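Notes on changing trades, part two

2024-07-22

My first job was booking freight for Ďurica, a haulage firm with two trucks. I stayed long enough to learn customs forms and how to read a tachograph chart. In June I signed off on my last project as head of rights and licensing at Clivitz, a small distributor of documentary films. The path between those jobs was not planned, and I get asked for it often enough to write it down.

Ďurica led to Bimbridge, which leased projection equipment to regional theaters. My title was dispatch coordinator. The owner, Vratislav Kratochvíl, also held screening rights to a back catalog of 835 titles, recorded in a spreadsheet with no expiry dates. I offered to add them. That took a full winter — most of the contracts were on paper — and by the end I knew the catalog better than the lease book.

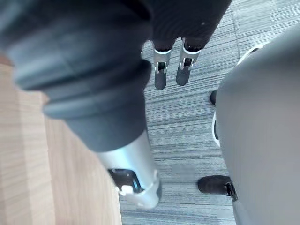 Ribbed black sleeve, silver segment below it.

Clivitz hired me on the strength of that spreadsheet. The work was territory splits, holdbacks and renewal windows. Freight had been useful training: a license, like a shipment, has an origin, a destination and a deadline.

I start at Amanora next, on the acquisitions side. The pay is slightly lower and the contract runs two years.

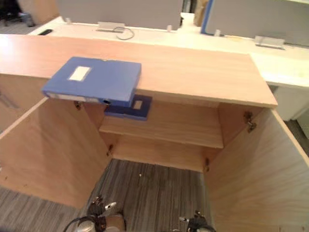
Did you need a law degree to work in film licensing?
A law degree was never required in any of my roles. I took two evening courses in contract drafting, and outside counsel reviewed anything unusual.

Part three will cover how I price a renewal.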